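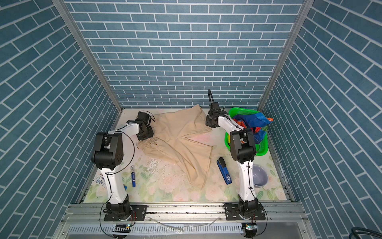 ## 4. Garment Handling

The Statach cell is not yet rated for unattended laundry work. An operator must remain present for the full cycle.

1. Lay one item on the mat.
2. Select Program 10 and press Start.
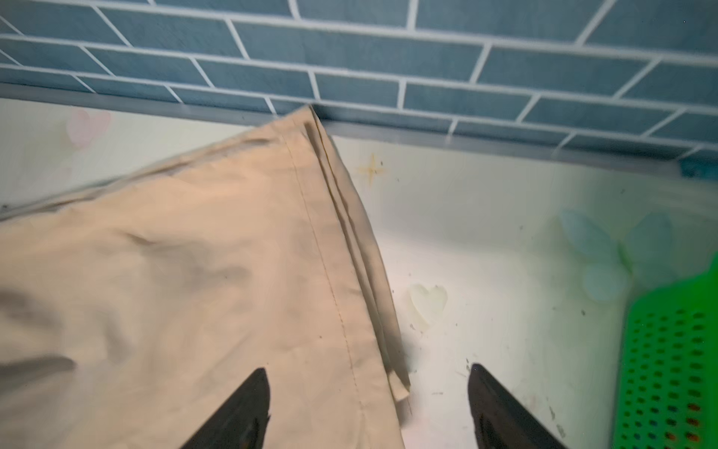
Program 10 locates hems and outer edges before gripping. Layered edges are the most frequent source of error. Where several layers of cloth lie together beyond a stitched seam, with a finger on either side, confirm the grip depth before continuing.

3. Set the grip depth to 2 for folded items.

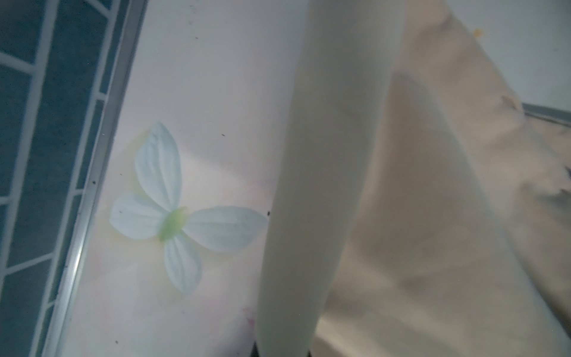

4. If the grip fails, press Hold and lay the item out again by hand.

**Caution:** Keep hands outside the enclosure until both arms have stopped.

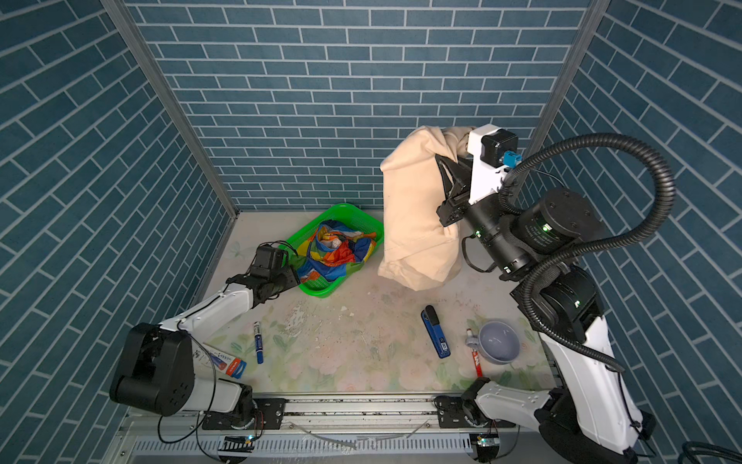

*Figure 11. Right arm holding the beige cloth clear of the mat.*

**Note:** Folding is not supported. Report error 536 to Carolina Quintela at Statach.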